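Our records room is getting a robot arm for filing. What happens to the clerks?

Asked by Ruba Masri

There are 2 of us on files at Mulora and I'm a bit nervous, to be truthful. We start in February.

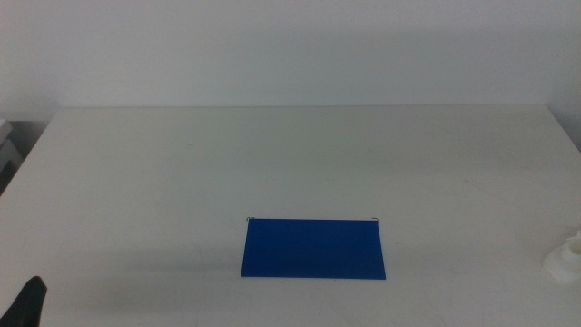
A blue hanging folder on the work table.

Signe Eklund answered:
Oh, I remember that feeling! We have 503 folders going through ours, and my wrists are so much happier. I still read every label and decide where things belong, and I do miss chatting over the sorting.

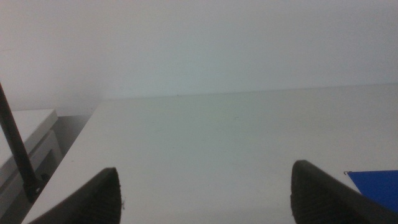

Do ask for training on paid time, though, and get it in writing before you start.

Darius Lūse answered:
depends on your boss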